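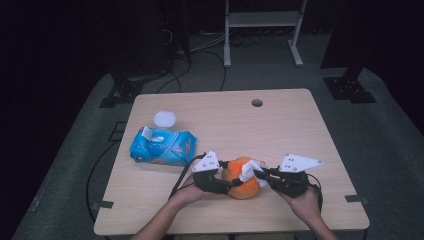
Progress report to the Makmont fund, second payment period
Project: *Lilby*, adventure game for PC
Prepared by: Covix, 2019-09-06

The period covered by this report began in February. In the application we promised three results for it: a playable second chapter, the first two of the four boss fights, and a test with players from outside the studio. The chapter and the test are done. Of the boss fights, one is finished and one is not, and the reasons are explained under point 2.

## 1. Second chapter

The chapter takes place in the flooded town of Paulík and can now be played from the first dialogue to the last door. It is longer than we planned. In the application we wrote forty minutes, but most of our testers needed more than one hour, and we do not want to cut it only to reach the old number. We have instead removed the second visit to the mill, where the player had to walk the same road twice and learned nothing new.

All dialogue of the chapter is written in English. The script has 2,221 lines, and 300 of them were rewritten after the test, mostly in the harbour part, where players did not understand who was lying to whom. Voice recording is not included in this grant and we have not started it.

The lighting in the town is still temporary. The water looks good by day and rather flat by night, so please keep this in mind when you try the build.

## 2. Boss fights

The Ferryman is complete. He has three phases, his own music and an ending which depends on whether the player returned the lantern in chapter one. We are satisfied with him.

The Magistrate has given us more trouble. Our idea was that each villain should be a wrong answer to the same question which troubles the heroine: how much may you punish somebody for the good of others? With the Magistrate this worked in the dialogue, but the fight itself was a normal fight with a big man who has a hammer. In June we stopped and designed it again. Now he passes sentences during the fight, and each sentence takes away one of the abilities of the player until it is appealed. The rules are working in a grey test room, with no final animation. We expect to finish it five weeks later than in the plan. 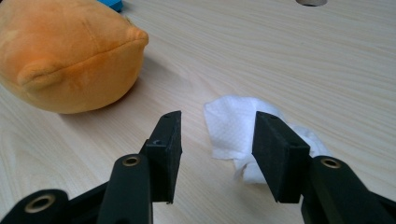 The delay does not change the order of the other two fights, because they use the same system for phases and most of the programming is already paid for by this work.

## 3. Test with players

We invited 225 people by e-mail and sent the build to everybody who answered. The questionnaire had twelve questions, and the full answers are in Annex B. The main findings were these:

- The combat is liked, but the parry is too strict on keyboard. We have made the window longer for all players, with the old value kept in the hardest difficulty.
- Many players missed the map completely. It now opens by itself the first time they enter the town.
- The Ferryman was named as the best moment by a large part of the testers, and also as the most difficult one.
- Subtitles were too small on television screens. Two sizes are added, a third will follow.

We received almost 1,000 comments and error reports together. Many are duplicates. All crashes that we could repeat are repaired, except for one which happens when a controller is disconnected during loading.

## 4. Budget

Spending is within the approved total. We ask your permission to move the unused part of the travel line to animation, where the Magistrate needs additional work. The form for this change is attached as Annex C. No other line is changed by more than your rules allow without asking.

## 5. Next period

- Final animation and sound for the Magistrate
- Third chapter, first version with all rooms connected
- Night lighting for Paulík
- Second test, this time also with players who have never seen chapter one

We would like to have your decision about the budget change before the end of the month, as the animator must be booked in advance – the present contract covers only the Ferryman. The new build is in the shared folder, under the same password as before.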